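2 min read

In May I wrote that I wanted to see how people collect examples for a learning robot. Now Cheng-en Chow let me visit the workshop at Bultis. The task is packing stationery into cardboard boxes. 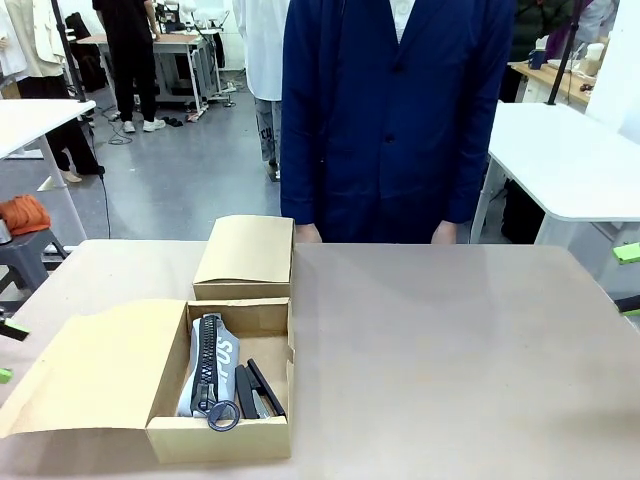 A pouch and a stapler in the front box.

Muireann Mac Suibhne told me that one example takes roughly four minutes, and the table is arranged differently for each.
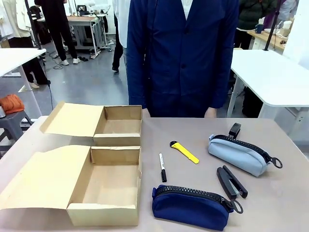

Two open boxes, with the items laid out on the table.

I liked most the view from the gripper, because there the box looks very big. I stayed two hours and missed my bus.
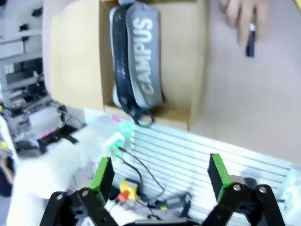
The pencil case in the open box, beyond the gripper fingers.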